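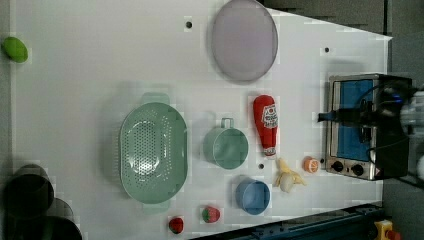

To: grisutness-users
Subject: Re: [grisutness-users] How many demos per task before adding clutter?
Date: January 10, 2021

On the Skornstead list, Goh wrote:
> We have 30 clean demonstrations of banana-to-plate and the policy
> still closes early. Should we record more of the same, or start
> moving the other toys? Also, do you reset the table between
> episodes or let it drift?

Start moving the other toys now. With 30 demonstrations of one layout the model learns the layout. We saw the same early close on our toy kitchen set, and more clean episodes did not change it.

Our current procedure at Drutusthorpe:

Record 5 episodes, then shuffle everything except the toaster oven. Repeat for 12 layouts. The plate, colander and mug can go anywhere the arm can reach. Keep the target out of the colander for the first 3 layouts.

We let the table drift within a block of 5 and reset only at the shuffle. If a piece rolls off, stop the episode and mark it failed – do not put it back by hand while recording.

On the early close: check your timestamps first. In October our gripper state was logged one control step ahead of the overhead camera, and Grisutness does not correct for that on import. The "align" option fixes it but has to be set before conversion.

Soft pieces such as the plush ketchup bottle need their own grip threshold. We keep those episodes in a separate folder and merge at training time.

Can you post your import config?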